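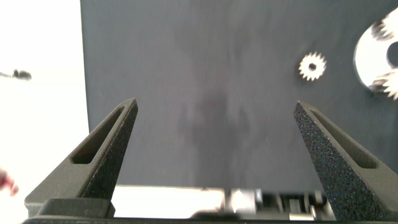
Dark Panels and Why They Tell on You

Whoever decided that matte dark gray was the low-maintenance color has never owned any of it. White shows dirt. Dark matte shows dirt, and also the cleaning. You wipe off one thumbprint and get a cloudy patch the size of a dinner plate, which you then spend the evening enlarging.

We have a slate-gray panel at the back of the workshop in Carnham and I've had 13 years to get this wrong. What works now:

Dust it dry first. Soft brush or an old T-shirt, top to bottom. Wet dust is mud, and mud on a matte finish is a mural.

One drop of dish soap in 2 cups of warm water. One drop. The person squeezing the bottle always thinks the panel is dirtier than that. Soap left behind dries into exactly the gray haze you were trying to get rid of.

Wring the cloth until your wrists complain, then wipe the whole panel edge to edge. Spot cleaning a matte surface just moves the spot.

Go over it again with plain water and a second cloth, then dry it with a third. Yes, three cloths. I own 47 and can never find any of them.

Skip furniture polish, glass cleaner with ammonia and anything promising "shine." Skip the melamine sponge too. It takes off the mark and a bit of the matte with it, and you'll have a glossy oval there for life.

Greasy fingerprints that survive all this get a dab of rubbing alcohol on a cotton pad, tested in a corner first.

Check your work in side light, late in the afternoon if you can stand it. Under the overhead lamp everything looks clean, so if company's coming, leave the overhead lamp on.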